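WORKSHOP NEWS, January 22, 2018

Can it do the chores yet? Short answer, no. Longer answer below, written in a rush before the printer's deadline so forgive the state of it.

Several of you wrote in after the last issue asking whether the machines are coming for the housework. And the stockroom. And the packing bench, which I notice fewer people were sad about. So I spent two days at the Vanbridge open days, sore feet, bad coffee, bag full of leaflets. Notes as follows.

Floors first. Floors are more or less done. The round vacuum things work, we all know someone with one, they get stuck on rug tassels and that's about the worst of it. Kitlow had a mopping one that goes back to rinse its own pad. Liked that. Didn't like the price.

Past floors it goes downhill quickly. Folding: Kitlow again, a cabinet affair, you clip a shirt on the front and it comes out flat. Clipping the shirt on took the girl on the stand nearly as long as folding it would have. Jumpers no, fitted sheets don't ask. Dishes: a man from Çetinkaya showed me an arm loading a rack with plates, very steady, very neat. Same plates every time though, same place on the table. I asked if I could swap one for my coffee cup and he said he would rather I didnt.

Now doors. I hadn't given doors any thought before this, but every single person I talked to brought them up. If a machine is going to put the washing away or fetch a box from the back store it has to get through a door on the way, and doors are a pig. Knobs, levers, pull ones, push ones, ones that swing back and clout you. You and I do it with a tray in both hands and an elbow. For a robot it's find the handle, get hold of it, turn or not turn, then move the whole body out of the way while hanging on.
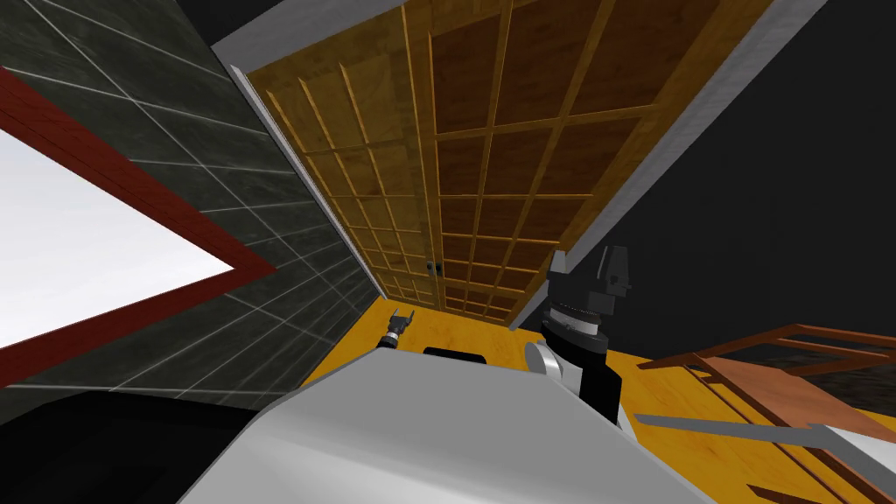
Jirkora are the ones to watch here, I think. They do most of their practising in simulation, meaning the robot and the room are both inside the computer and it can get things wrong all night without taking the paint off anything. Their figure was 3,000 tries at door handles for one set of lessons. Of those, 748 went cleanly. The chap seemed pleased with that, and apparently it was a good deal worse before Christmas. Then they take what it's learned and put it on a real machine with a real door and it all drops off again, because real hinges stick and real light comes in at the window. They were open about this, which I can't say of every stand.

Double doors are worse than single, I'm told. Which leaf opens? Is one bolted? A person gives both a shove and finds out. The robot has to be taught to shove, and then taught how hard, and then taught to stop.

Shop floor side of things. Better news, if you call it that. Anything that sits in one spot and gets the same part handed to it the same way, yes, machines have been doing that for years and are getting cheaper. Çetinkaya will rent you an arm by the month now. We asked for a price for the labelling job and it came back higher than expected once you add the guarding, the fixture and the training day. Shelved for now. Anything with mixed boxes, crumpled bags, or a pallet somebody's stacked in a hurry, still us.

Someone asked by email if they'd be any use for fetching and carrying between the two units. Possibly! A flat cart that follows a line, fine, today. But there's the fire door in the corridor, so we're back to doors. You could wire the door to open by itself and save everyone the bother. Cheaper than teaching a robot, said the Kitlow lady, who was selling robots, so I'm inclined to believe her.

My guess, for what its worth: carts and fixed arms now, doors in a few years, airing cupboard some way after that. I'll be glad to be wrong about the airing cupboard.

Vanbridge run the open days again in April. There are 40 places for our lot, coach from the front gate, bring your own lunch as the sandwiches were dear. Names on the sheet by the kettle please, and write clearly, last time I couldn't read half of them.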